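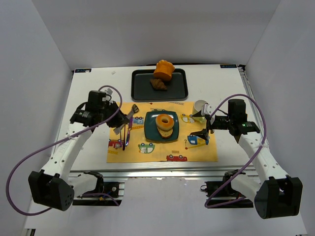
Getting your serving crew ready to work with a two-armed table setter

When we brought the arms into the Brunley lunchroom last October, I figured the hard part would be the programming. Wrong! The hard part was working out who does what once the arms are running, and I've loved every minute of it. If your kitchen is starting out, try it this way.

Step 1. Let the crew pick the task. Ours chose place settings – plate, knife, fork, cup – the job they do 147 times before noon.

Step 2. Practice with toy food. A toy donut can be dropped all morning and go right back on the plate.

Step 3. Agree on one layout and stick to it. We put the cup at the upper right of the placemat and the serving tray at the far end of the table, out of the way of the plate.

Step 4. Have the people who set tables now do the teaching. Eulalia Henríquez ran our first 7 sessions and she spotted bad grips long before I did.

Step 5. Rewrite the shift sheet together. Two of our crew moved from setting to greeting and refills, and the Clalville site added a restocking shift (they asked for it, too).

Step 6. Keep a paper log by the table. Anyone can write in it, and anyone can call a stop.

Give it four weeks before you change the layout again.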